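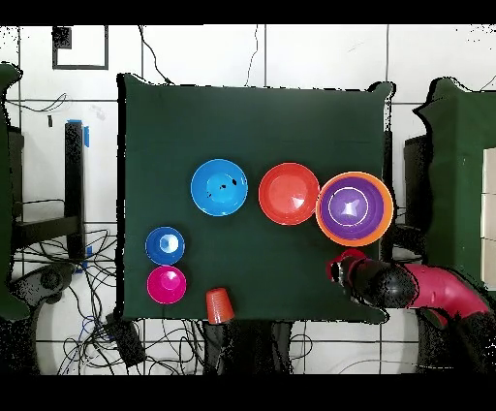

Changeover Time Between Bookings in a Multi-Use Hire Room

Marichka Bilyk
Project supervisor: Elspeth Galbraith
Submitted 28th April

1. Background

Gellwood is a former school building that now rents out three rooms by the hour. The largest is the Pollock Room, which has a sprung floor, a sink and counter along one wall, and a storage closet that opens onto the corridor. It is used for dance classes, public meetings, children's parties and rehearsals. The two smaller rooms are used mostly for one-to-one lessons and were left out of this project after the first week, when it became clear that they are seldom booked twice in the same afternoon.

Bookings are taken through Grodo, an online calendar. Grodo places a fixed gap of 15 minutes between any two bookings in the same room. The gap can be changed in the settings, but it is one value for the whole room and does not depend on the type of event. The office had received complaints from people who arrived on time and could not get in. The question set for the project was whether the fixed gap is long enough, and if it is too short, for which kinds of booking.

2. Method

The booking log for the Pollock Room was exported from Grodo as a spreadsheet. It held 122 bookings for the study period. Bookings with nothing directly after them on the same day were removed. Canceled bookings had already been dropped by the export. This left 42 changeovers, and all of them were timed on site.

Timing was done by hand with a Timex digital watch. The clock was started at the booked end time of the outgoing group, even if the group had already left. It was stopped when the room met the standard layout on the hire agreement: floor clear, chairs on the rack, loose tables folded and against the back wall, counter wiped, and lights and heating at the default setting. If the incoming group had asked for a different layout, the time needed to reach that layout was noted in a separate column and is not part of the results below.

Each changeover was split into two parts. The first, called vacate time, runs until the last member of the outgoing group has left the room. The second, called reset time, runs from then until the standard layout is reached. A group that left early was given a vacate time of zero.
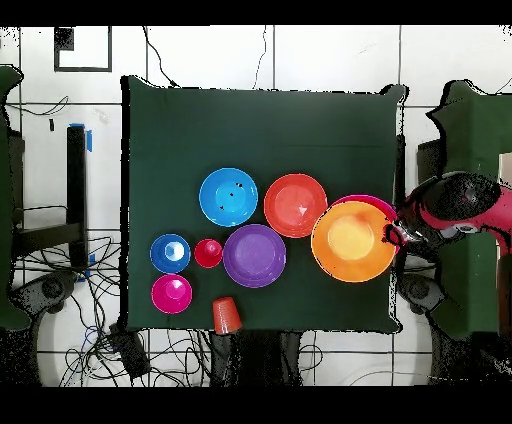

Reset time needs a firm end point, and the first trial week showed that two observers did not always agree on one. Chairs were easy to judge. Tables were not, as some observers stopped the clock once the floor was clear and others waited for every surface. The rule was then fixed so that any table still under a cloth or still holding items is open. A square table with its dark green cloth on and bright plastic plates, bowls and a cup still set out on it is open under this rule, however tidy the rest of the room may be. Timings from the trial week were thrown out and are not among the results.

3. Results

Bookings were sorted into classes, meetings, rehearsals and parties. Classes gave the shortest times. Most of them use no furniture, and the outgoing group tends to leave together. Vacate time was the larger part, and reset was often only a matter of lights and heating.

Meetings had longer resets than expected. The chairs are stacked on a wheeled rack, and the rack does not fit through the closet door when full. It has to be loaded twice. This was seen at every meeting with full seating and is a fault of the equipment, so it could be fixed without touching the booking rules.

Rehearsals were the least regular group. Some left nothing behind, while others had marked the floor with tape. Tape removal was slow and was the longest single task in the whole set.

Parties ran over the fixed gap more often than any other type. Both parts were long. Vacate time was stretched by guests waiting for rides in the room, and reset time by the counter and the tables. Small items were carried to the closet a few at a time unless they had been stacked first.

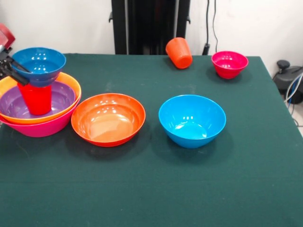 Figure 1. Covered table with nested bowls and a cup in the stack.

4. Discussion

The fixed gap is long enough for classes and for small meetings. It is too short for parties and for rehearsals where the floor has been marked. Raising the gap for the whole room would solve this, but it would also remove bookable time on weekday evenings, when classes run back to back and the present gap already works.

Grodo has no setting for gap by event type. A workaround is to enter parties with a hidden add-on block at the end, priced at zero. The office tested this on the July calendar and the block showed up correctly as unavailable - although it also appeared on the customer's confirmation, which would need a line of explanation in the email.

Two limits should be noted. The observer's presence may have made some groups leave sooner. Also, the watch was read by eye and times were written to the nearest minute, so small differences between classes and small meetings should not be given much weight.

5. Recommendations

Keep the present gap as the room default. Add the zero-price block to parties, and to rehearsals if the hirer ticks a box for floor tape. Replace the chair rack with one that clears the closet door when loaded. Print the standard layout on a card inside the room, with the table rule from Section 2 included, and repeat the timing after the new rack is in use.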